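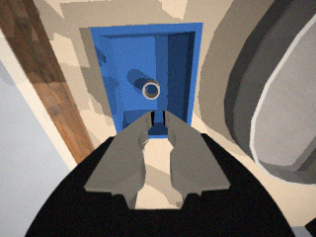 Computer rendering: a gripper and an open blue box

Tultside limits outdoor tethering of dogs under Ordinance 1139

The Tultside town council has adopted Ordinance 1139, which restricts the outdoor tethering of dogs on residential and commercial property. The measure replaces a section of the animal code that required only food, water and "reasonable" shelter, with no limit on time.
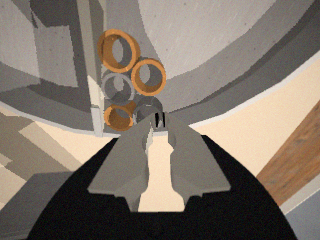
Computer rendering: a gripper below a gray container holding rings

Under the new text, a dog may be tethered for no more than 2 hours in any 12-hour period. The tether must be at least 15 feet long, attached to a harness or flat collar, and fitted with a swivel at both ends. Choke and prong collars may not be used as attachment points. Tethering is prohibited entirely when the air temperature is above 90 degrees or below freezing, as measured at the town weather station.

The ordinance also sets a minimum size for outdoor pens. A pen used for one adult dog must have at least 80 square feet of floor area, with shade over part of it. Existing pens that fall short must be enlarged or taken out of use by the end of October.
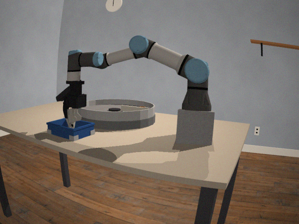
Enforcement falls to the animal control office, which currently covers Tultside and the neighboring district of Ung under a shared services agreement. The new limits do not apply in Ung – its code is separate and has not been amended. Officers will issue a written warning for a first violation and a civil citation for each one after that. A dog found in immediate danger can be removed without a warning and held at the Trorkik shelter until a hearing.

Boarding kennels are covered by the pen requirement but have a separate inspection schedule. Flaleo, which operates a boarding kennel on the north side of town, asked in written comments that short-stay pens be exempt. The council did not include the exemption in the final text.

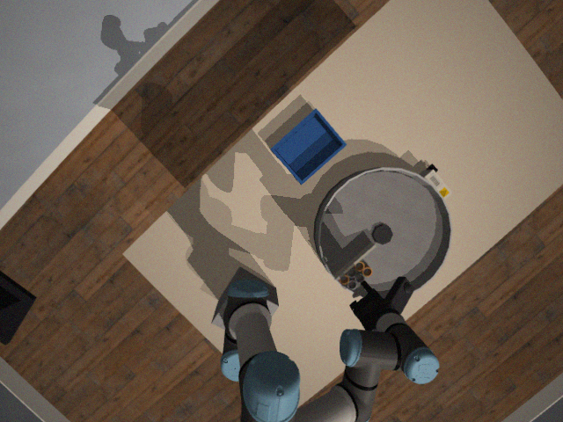

Working dogs under the direct control of a handler, dogs at licensed shows and dogs tied briefly outside a business are excluded. The draft defined "briefly" as 15 minutes; the adopted version uses 10.

The ordinance takes effect in July. Copies are available at the town clerk's counter.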